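Plemby Stone Care System
Owner's Guide, revised December 4, 2013

Section 3. Sealing and Care of Marble Countertops

Previous: Section 2, Unpacking and Storage
Next: Section 4, Floors and Thresholds

Scope of this section

This section applies to indoor countertops of natural marble with a polished or honed finish. It does not apply to engineered stone, to laminates, or to marble that has been coated by the fabricator with a film-forming finish. Owners who do not know how their stone was finished should ask the fabricator before opening the sealer. Girard and Levano slabs carry a finish code on the delivery slip, and the first letter of the code is P for polished or H for honed.

Marble is a soft and somewhat porous stone. Plemby Sealer enters the pores and slows the passage of liquids. It does not form a skin on the surface and will not prevent etching, the dull mark left when acid touches the polish. Owners should read the part headed Etching and Staining before reporting a fault.

3.1 Supplies

The kit contains:

Plemby Sealer, one 500 ml bottle
Plemby Stone Soap, concentrate, one 229 ml bottle
Plodidau applicator pad with handle
Two lint-free cloths
Pair of gloves, one size
Registration card

The owner will also need a bucket, clean water, masking tape, a plastic scraper and a clock or timer. Additional cloths are advised for long counters. Paper towels may be used for the water test but are not suitable for removing sealer.

3.2 Testing whether sealer is needed

A counter should be tested before the first application and again each September, or in whatever month the household finds easy to remember. Sealing a counter that does not need it wastes product and often leaves a haze.

1. Clear a part of the counter that sees daily use. Near the sink or the main cutting area is best.
2. Wipe the stone with plain water and let it dry overnight.
3. Place a spoonful of water on the stone and leave it for ten minutes.
4. Blot the water. Do not wipe.
5. Look at the stone from the side, under ordinary room light.

If the stone has darkened where the water stood, it is absorbing liquid and should be sealed. If there is no change, repeat the test in a second spot. A counter may be sound at one end and open at the other, particularly where two slabs meet.

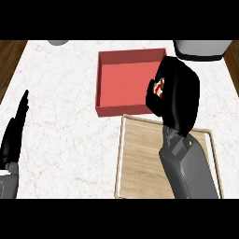
Liette MacPherson wrote to the help desk that her water test gave a dark ring at the sink and nothing at all by the window, and asked whether she might seal only the sink end. She was advised to seal the full slab up to the nearest joint. A partial application can leave a visible line on polished stone, and the line is harder to remove than it is to avoid.

Note: Natural veining may hold water longer than the stone beside it. A vein that darkens and then dries within the hour is not by itself a reason to seal.

3.3 Preparing the counter

1. Remove small appliances, dishes, containers and mats from the full area to be treated. Items with rubber feet should be lifted and not dragged.
2. Scrape away dried food with the plastic scraper held nearly flat. Metal blades must not be used.
3. Add one capful of Stone Soap to a half bucket of warm water. Wash the counter with a soft cloth, working from the back edge toward the front.
4. Rinse twice with clean water, changing the water between rinses.
5. Dry with a towel and leave the stone uncovered for 24 hours.
6. Apply masking tape along painted walls, wood trim and the rim of any metal sink.

Caution: Do not prepare the stone with vinegar, lemon juice, ammonia, bleach or a general bathroom cleaner. Damage from these products is not covered by the Plemby guarantee, even where the product is labeled as natural.

Caution: Where the counter stands over or beside a wood floor, lay a drop cloth before opening the sealer. Sealer that reaches unfinished wood will darken it and cannot be drawn out again. On finished wood, wipe up spills at once with a dry cloth and then with a cloth dampened in soapy water.

3.4 Applying the sealer

The room should be between 55 and 80 degrees Fahrenheit, with a window open or a fan running. Put out any open flame, including pilot lights, and do not smoke until the room has been aired.

1. Put on the gloves. Shake the bottle gently and pour a small amount of sealer onto the Plodidau pad.
2. Test the sealer in a corner where a change in color would not matter. Wait one hour, and continue only if the result is acceptable.
3. Divide the counter in your mind into portions no wider than the reach of one arm. Finish each portion before beginning the next.
4. Spread the sealer in straight, overlapping passes. The stone should look evenly wet, without puddles.
5. Wait eight minutes. If any patch appears dry before then, add a little more sealer to that patch.
6. Remove all remaining sealer with a dry cloth. Turn the cloth often.
7. Buff with the second cloth until the surface no longer feels tacky.
8. Move to the next portion, overlapping the first by the width of the pad.

Caution: Sealer left on the stone longer than 15 minutes will dry to a film. To correct this, put a small amount of fresh sealer on the film, wait one minute, and rub it away with a dry cloth. Larger areas of film may need a second treatment on the following day.

Most polished marble takes one coat. Honed marble usually takes two, with a wait of 3 hours between them. The water test should be repeated after curing — a third coat is rarely called for and should not be applied on guesswork.

3.5 Curing and return to use

The counter may be touched lightly after three hours. Dry objects may be put back after six. Water, food and cooking oil should be kept off the stone for a full day, and a longer wait of two days is recommended in damp weather or in a kitchen without good air flow.

When objects are put back, place felt or cork beneath anything heavy or rough on the underside. Trays and shallow open boxes are a convenient way to keep oils, soap and scouring pads off the stone itself, provided that they are lifted each week and the stone beneath them is wiped and dried. Water trapped under a flat-bottomed container is a common cause of gray patches on counters that are otherwise in good order.

Note: Colored cardboard, newsprint and new dyed cloth can transfer color to marble when damp. Keep them off freshly sealed stone for one week.

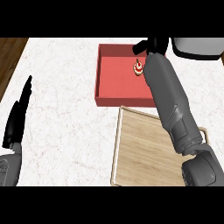

One owner asks whether the smell that lingers on the second day means that the sealer has failed to cure, having found it strongest inside the cabinet under the sink. It does not. Vapor is heavier than air and settles in closed spaces. Leave the cabinet doors open until the smell has gone, and remove dish towels and food from the cabinet in the meantime.

3.6 Daily and weekly care

Daily. Wipe the counter with a damp cloth and dry it. Blot spills of wine, coffee, tomato, fruit juice or oil as soon as they are seen, without spreading them.

Weekly. Wash with Stone Soap, one half capful to a half bucket of water. Rinse and dry. A stronger mixture does not clean better and will leave streaks, most visible on dark polished stone.

Do not use scouring powder, steel wool or the rough side of a kitchen sponge. Do not set a hot pan directly on the stone, sealed or unsealed.

3.7 Etching and staining

These two conditions are often confused, and the remedy for one will not help the other.

An etch is a dull or rough mark, usually lighter than the stone around it. It often has the outline of a glass or a drop. It is a change in the surface of the marble and lies outside the work of any penetrating sealer. Light etches on honed stone may be reduced with a marble polishing powder, used as its maker directs. Etches on polished stone are best left to a stone restorer.

A stain is darker than the stone around it and has a color related to its source. Oil stains may be treated at home:

1. Mix baking soda and water to a thick paste.
2. Spread the paste over the stain to the thickness of a pencil, going slightly past the edge.
3. Cover with plastic wrap and tape down the sides.
4. Leave for 24 hours, then remove the wrap and let the paste dry completely.
5. Lift the paste with the plastic scraper, rinse, and dry.
6. Repeat as needed. Old stains may take four or five treatments.
7. Reseal the treated area up to the nearest joint, following 3.4.

3.8 Storage and disposal

Close the sealer tightly and store it upright, away from heat and out of the reach of children. An opened bottle should be used within two years. Sealer that has turned yellow or contains lumps must not be used.

Caution: Cloths wet with sealer can heat up and catch fire if left in a pile. Spread them flat outdoors until they are dry and stiff, then dispose of them as local rules require. Do not put them in a clothes dryer.

The Plodidau pad may be washed in warm soapy water and used again if it is cleaned within the hour.

3.9 Fabricator's finish codes

P: polished. One coat.
H: honed. Two coats.
HB: honed and brushed. Two coats; use a soft brush to work sealer into the texture.
PX: polished and factory coated. Do not seal. See scope of this section.

Slabs from other suppliers may be marked differently. Fabricators who treat more than 2,000 square feet in a year should request the trade edition of this guide, in which coverage tables and spray application are given in full.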